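共同作業室「コーヴェン」の机まわりを見直す
生活環境デザイン演習 後期プロジェクト報告書

## はじめに

私たちの班が選んだテーマは、とても地味です。机を拭くこと、机の上のコードをまとめること、それから席と席のあいだの仕切りをどこに立てるか考えること。最初の授業で発表したときには、ほかの班が地域の商店街や古い図書館の話をしていたので、正直なところ少し肩身が狭い思いをしました。それでも、指導してくださったグレーテ・フランセン（Grethe Frandsen）先生が「毎日ひじを置く場所のことを考えるのは、いい研究です」とおっしゃってくださって、その一言に背中を押されて半年間続けることができました。先生、ありがとうございました。

対象にしたのは、学科棟の2階にある共同作業室、通称「コーヴェン（Koven）」です。名前の由来は先輩に聞いてもよく分かりませんでした。昔置いてあった家具の名前だという人もいれば、部屋を設計した人の愛犬の名前だという人もいて、どちらも捨てがたい話だと思っています。部屋には白い大きな机があり、学生が入れ替わりで使います。レポートを書く人、模型を作る人、お昼のおにぎりを食べる人（本当は飲食禁止です）、ただ友だちを待っている人と、使い方はいろいろです。

## なぜ机の上が片づかないのか

まず、部屋を使っている人たちに短いアンケートをお願いしました。紙を入口に置いて、帰りぎわに書いてもらう方式です。集まった回答は76枚近くにのぼり、思ったよりずっとたくさんの人が協力してくれました。裏面までびっしり書いてくれた人もいて、班のみんなで夕方まで読みふけってしまい、その日は集計が少しも進みませんでした。

多かった不満は、はっきりしています。コードが邪魔、机がべたつく、前の人の物が残っている、隣の人が気になる。意外だったのは「きれいすぎると落ち着かない」という声もあったことで、これは班の中でもずいぶん話し合いになりました。私は最初、机の上には何もないのがいちばんだと思い込んでいたのですが、実家の食卓を思い出してみると、たしかに新聞やみかんのかごがあって、それで居心地がよかったのです。

そこで目標を「何もない机」から「次の人がすぐ座れる机」に変えました。言葉を変えただけのようですが、やることがかなり変わりました。たとえば仕切りのパネルや机に敷くマットは、片づける対象から外しました。あれは座った人の居場所をつくっているものだからです。反対に、床まで垂れたコードや、だれのものか分からない小物は、遠慮なく対象に入れることにしました。

## 布の話

この報告書でいちばん長くなりそうなのが、布の話です。机を拭くのに何を使うかで、私たちはほとんど1か月を費やしました。

もともと部屋には使い捨てのシートが置いてありました。便利なのですが、すぐになくなるうえ、乾いた紙くずのようになって隅にたまっていきます。フランセン先生の紹介で、家具の修理工房を営むポール・ビスゴー（Poul Bisgaard）さんにお話をうかがう機会があり、そこで勧められたのが古いタオルでした。新品のタオルは毛が元気すぎて水をはじくので、何度も洗ってくたびれたもののほうがよく働くそうです。「くたびれてからが布の本番」とにこにこしながら言われて、私はその帰り道、自分の家の洗面所のタオルを見る目が変わってしまいました。

班員の家から古いタオルを持ち寄って、雑巾の大きさに切り、端をかがりました。ミシンの得意な人が一人もおらず、縫い目はひどいものです。ひもの輪をつけて壁に掛けられるようにするつもりだったのに、輪が小さすぎてフックに通らないものができたり、ひもばかり長く垂れてしまったり、今見ても笑ってしまいます。色はあえてそろえませんでした。白い布だと汚れが目立って、だれも手に取りたがらないのではないかという意見が出たからです。茶色や紺など、多少使い込んでも気にならない色が残ることになりました。

拭き方も決めました。固くしぼった布で机の奥から手前へ、一方向に動かします。円を描くように拭くと、汚れをのばして歩くだけになってしまうのです。配線を通す丸い穴のまわりは、布を指に巻いてなぞります。あの縁にたまるほこりの量には、毎回驚かされました。それから、机の奥に貼りついたふせんやテープは、爪でかりかりやると跡が残るので、端を少し浮かせてから寝かせるようにゆっくり引きます。これもビスゴーさんに教わったことです。
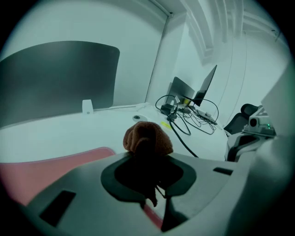

コードの整理は、布の話にくらべるとずっと頭を使いました。白い机の上では黒いコードがどうしても目につきます。そのうえ、電源のコード、画面につなぐコード、だれかが置いていった充電用のコードが重なると、どれを抜いていいのか分からず、結局だれも触らなくなります。アンケートにも「抜いて怒られたことがある」という、胸の痛む一文がありました。

最初に試したのは、全部をひとつに束ねるやり方です。見た目はたいへんすっきりして、班の全員で拍手までしたのに、翌週には元どおりになっていました。理由は簡単で、一本だけ動かしたい人が束ごとほどいてしまうのです。束ねるのに使った結束バンドも、はさみで切られて机の上に散らばっていて、かえってごみを増やしてしまいました。あの日はさすがにしょんぼりして、みんなで学食のカレーを食べて帰りました。

次に、動かさないコードと動かすコードを分けることにしました。画面の電源のように一日中つながっているものは机の奥側に寄せて、面ファスナーのゆるい帯でまとめます。持ち込みの機器につなぐものは束に入れず、電源タップの手前側の口を空けておきます。帯は14本用意し、根元に細い紙の札をつけて、何のコードなのかを手書きで書きました。札の字は読みやすい人が書くべきだと話し合った結果、習字を習っていた後輩に全部お願いすることになり、やたらに格調の高い「延長コード」ができあがりました。

電源タップの置き場所についても、ずいぶん迷いました。床に下ろせば机は広くなります。けれど、しゃがんで差し込むのは大変ですし、椅子のキャスターがコードを踏んでしまうことも分かりました。最終的には机の上に残し、奥の端に沿って平らに置くことにしています。見栄えだけなら床のほうがよかったと、私は今も少しだけ思っています。でも、毎日使う人の腰のほうが大事です。

## 仕切りとマットのこと

先に書いたとおり、仕切りのパネルとマットは残すことにしました。ただ、残すなら残すで、考えることがありました。

パネルは、濃いグレーの布のように落ち着いた色がいいという人と、圧迫感があるから明るい色がいいという人に分かれました。私たちの予算では買い替えができませんので、色の議論はそこでおしまいです。代わりに位置を試しました。正面に立てる、横に立てる、少しずらす、の組み合わせを班員が順番に座って確かめたところ、横に立てて正面を開けておくと、集中はできるのに閉じこめられた感じがしない、という感想が多く出ました。金具を留め直すときは二人で支えるほうが安全です。一人でやろうとした私は、見事に親指をはさみました。

マットについては、班の中にとても熱心な人がいて、その人のおかげで色の名前にみんな詳しくなりました。ピンクといっても、桜色、珊瑚色、サーモンピンクと、それぞれに違うのだそうです。白い机は照明の光を返して目が疲れるという意見があったので、やわらかい色のものが手元に一枚あるだけでもほっとするというのが、その人の主張でした。実際に敷いた席に座ってみると、私もすっかり賛成する気持ちになりました。マットの下にはほこりや消しゴムのかすが入りやすいので、拭くときは必ず一度めくります。

## 続けるためのしくみ

やり方が決まっても、続かなければ意味がありません。私たちは、3月までの期間を「ブラリー（Bralley）」「ソエガ（Zoëga）」「クンダノ（Kundano）」という三つの当番組に分けて回しました。名前は班員がそれぞれ好きな音の言葉を持ち寄って決めたもので、深い意味はありません。それでも、番号で呼ぶより愛着がわいたようで、「今日はソエガの日だから」と言って早く来てくれる人がいたときは、本当にうれしかったです。

一回の当番は8分と決めました。長くすると面倒になりますし、短すぎると丸い穴の縁まで手が回りません。時間になったら途中でも終わりにして、続きは次の組に任せます。几帳面な人ほどこの決まりが苦手で、布を握ったまま名残惜しそうにしている姿を何度も見ました。使った布はその日のうちに洗って干すことにしていたのですが、これがいちばん守られませんでした。しぼったまま丸めて置かれた布を見つけるたびに、持ち帰って洗っていたのは主に私です。次の代の人たちには、ぜひ物干し場所から先に決めてほしいと思います。

## やってみて分かったこと

期間の終わりに、使っている人たちにもう一度話を聞きました。べたつきについての不満はかなり減り、コードのほうは「前よりは分かる」という、ほめられたのかどうか迷うような感想が中心でした。忘れ物は相変わらずです。黄色い小物がひとつ、持ち主が現れないまま箱に入っていて、何に使うものなのか班のだれにも分かりません。

反省点もたくさんあります。アンケートの二回目を紙で取らず、立ち話で済ませてしまったので、前と後の違いを数字で示すことができませんでした。また、椅子の配置にはほとんど手をつけられませんでした。背もたれの高い椅子は机の下に収まりきらず、通路にせり出してしまうことがあります。ここは机と一緒に考えるべきだったと、まとめの段階になってから気づきました。先生からも「机だけを見ていると、机が見えなくなりますよ」とご指摘をいただき、しばらくその言葉の意味を考えていました。

それでも、朝いちばんにコーヴェンの扉を開けて、拭いたばかりの机に鞄を置くときの気持ちよさは、この半年で何度も味わうことができました。小さなことですが、友だちに「なんだか最近あそこ使いやすいね」と言われたとき、私たちの班だと名乗り出るのが恥ずかしくて、つい「そうだね」とだけ答えてしまったことも、ここに書いておきます。

## 引き継ぎ

布の残りと予備の帯5本は、入口の棚の下の段に入れてあります。札が汚れたら書き直してください（できれば字の上手な人に）。古いタオルの寄付はいつでも歓迎です。縫い目の粗いところは、どうか大目に見てください。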